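4.2 What people told us about their floors

I should say up front that I didn't plan to write a section on floors. The interview guide for the Diststead study had 3 questions about housework, and the only one that mentioned floors asked how often people cleaned them.

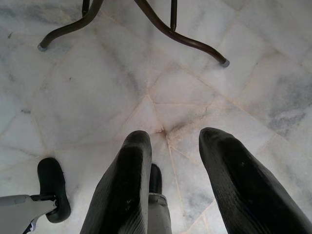

But people kept coming back to the subject, often while I was packing up my recorder, and by the end of the first month Leonilde Falcão and I had started a separate folder of notes on it. What follows comes from that folder, plus the written survey (798 usable replies out of 3000 mailed, see section 3.1 for the dull details of who answered and who didn't).

Figure 4. A polygonal marble floor, with brownish-tan staining where several grout lines meet.

The first thing we noticed was how rarely anyone in the older housing talked about the floor as something they had picked. It came with the place. In Lullatlow, where most of the apartments we visited were built by the same small firm, tenants described the marble the way you might describe the weather in your hometown. One woman told me she had "never had an opinion on it until you people asked." I liked her a lot, and she went on to give me forty minutes of opinions (mostly about cold feet, and about a brother-in-law who wanted to lay carpet over everything).

Owners were a different story. They used money words almost at once. A stone floor was an asset, it was "original," it would matter when the time came to sell. When I asked the same owners whether they enjoyed living with it, a fair number had to stop and think. Leonilde has argued for a while that we should treat resale talk as a way of putting off decisions, and I was pretty skeptical going in. I'm less skeptical now. Several households had been living for years with something they disliked, on behalf of a buyer who hadn't shown up and maybe never would.

Then there were the stains. I had expected complaints about dirt, and we got those, but a permanent mark turned out to work very differently from a dirty patch in the interviews. Dirt was a chore and somebody's turn. A mark that wouldn't lift was a piece of family history, and people would walk me over to it. They had dates for these things! A pot of geraniums from the summer the grandmother moved in, a radiator that leaked the winter the heating was redone. Two sisters disagreed so strongly about which of them had spilled the hair dye that I ended up with two versions of the transcript, one from each bedroom. We coded these passages as "located memory," following the scheme in section 3.4, though I'll admit the label sounds a good deal grander than the hair dye deserves.

Grout got its own set of stories, and here the split ran along lines of who did the cleaning. People who scrubbed the floor themselves talked about the joints in detail: which ones darkened first, which products had made things worse, what their mother used. People who didn't scrub it talked about the stone. I went through the folder a second time to see if I was imagining this, and it held up well enough that we added an item to the June round of the survey. That item asked respondents to name the part of the floor that gave them the most trouble. Those who did most of the cleaning were far more likely to write in "the lines" or "the cracks" or something close to it, while the others tended to leave the box blank or put down scratches.

I don't want to push this too far. The written answers are short and some are hard to read, and a person who returns a housing survey is probably a person with something to say about housing. We also had very few replies from the Valente blocks, where the floors are mostly vinyl and where, going by the handful of visits I made, people have just as much to say. One man there had pulled up the vinyl in his hallway, found bare concrete, painted it green and was extremely happy with it. He doesn't fit anywhere in our tables. I have put him in the appendix.

Still, I think the pattern matters for how we ask about domestic work more generally. The standard time-use questions (ours included, we borrowed them from the earlier Mundetti pilot) want minutes per week. They treat a floor as one surface that is either cleaned or not. What our respondents described was closer to a map, with easy areas and bad corners, and the knowledge of that map sat with one person in the household – usually the same person who knew when the filters were changed and where the spare keys were. If you only count minutes you miss that, and you also miss what happens when the person who holds the map gets sick or moves out. We had two cases of exactly this, both discussed in section 5.

For the rest of this chapter I leave the stone alone and turn to kitchens, where the arguments were louder and the tenants did most of the talking. The coding is the same as before, except that "located memory" is split into fixed and movable objects, a change Leonilde suggested after the first set of kitchen visits and one I resisted for longer than I should have.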